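News > Local > Town Hall

Lidside's smart meters: "Show me the year it pays off"

April
By Ningsih Nugroho

Clotilde Renaud has read the water meter proposal twice and says it didn't get any better the second time. She spent most of her career checking utility budgets for towns the size of Lidside, and she came to the last council session with a marked-up copy and a question she didn't get to ask. 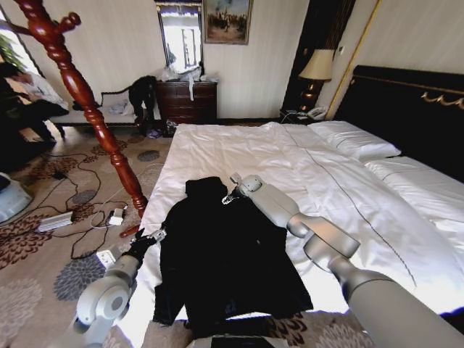
4 min read

The plan is simple enough to say out loud. The town would replace every water meter on the east side with a Poltel unit that sends its readings by radio. Each one costs $434 installed. The council packet says the new meters will "modernize billing and identify loss," and that the program will pay for itself.

"When?" Renaud says. "That's all I want to know. Show me the year it pays off. There's a chart with a line going up, and there's no year under it."

I asked her if that was fair. The old meters are worn out, and the town admits it bills for less water than it pumps. She agrees with both points.

"Old meters run slow. Everybody in the business knows that," she says. "So you put in new ones and revenue goes up, and somebody calls it savings. It's people's water bills going up. Maybe they should go up! But say so."

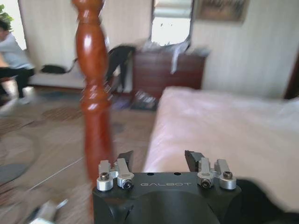

She is no kinder about the labor numbers. The packet counts the meter readers' wages as money the town gets back, yet the same readers also handle shutoffs, frozen pipes and complaints. Renaud couldn't find a line that pays for any of that work once the jobs are gone.

"Either those people stay, and you haven't saved their wages, or they leave and you hire a contractor," she says. "I've seen it go both ways. I haven't seen the work vanish."

Then there is Seixas, the neighboring town the council keeps bringing up. According to the packet, 94 percent of customers there were satisfied with their new meters. Renaud asked for the survey and was sent a one-page summary. It doesn't say how many people answered.
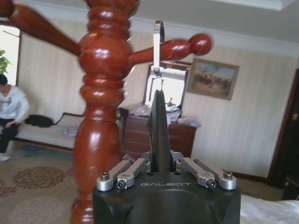
The part of the deal that bothers her most is the software, a billing package called Pundidura that the town would rent on a yearly basis. The price is fixed for four years and open after that. Renaud thinks the council has spent its time haggling over the wrong item. Her comparison is a glossy red-brown wooden coat stand with a thin metal hook slung over one peg. "They've been arguing about the hook," she says. "Can we get a few dollars off the hook? Meanwhile the hook hangs on the stand, and somebody else sets the rent on the stand."

Could the town switch to other software later? She laughs. The draft contract says the meter data can be exported "in a supported format," and the format isn't named anywhere she could find.

I put it to her that doing nothing costs money too. Pipes leak, prices climb, and a project put off usually comes back bigger. 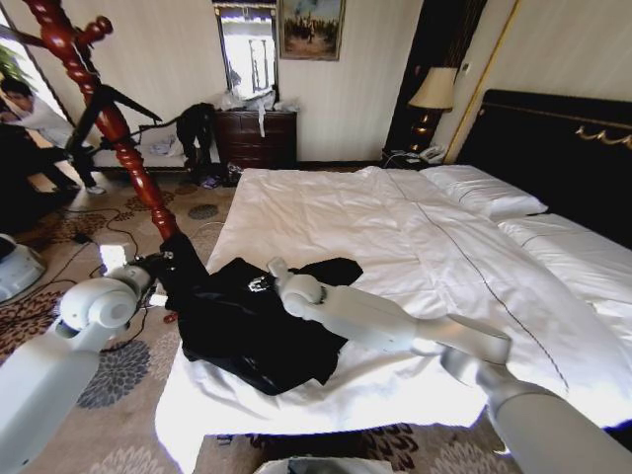
"Sure, and I'd never tell them to do nothing," she says. "Test the old meters first. Pull 30 of them, put them on a bench and see how slow they run. Then you'd have a number that belongs to Lidside and didn't come out of a sales folder."

She would also like the council to find the leaks in the mains before it touches anything in a basement. A meter measures water that has reached the house, she points out, and a good share of the loss may be happening under the street.

Does she expect any of this to change the vote? She thinks about it for a while.

"I expect they'll add a paragraph," she says. "It'll have the word 'review' in it."

The contract goes back to the council this month. Renaud says she'll be there with the same question.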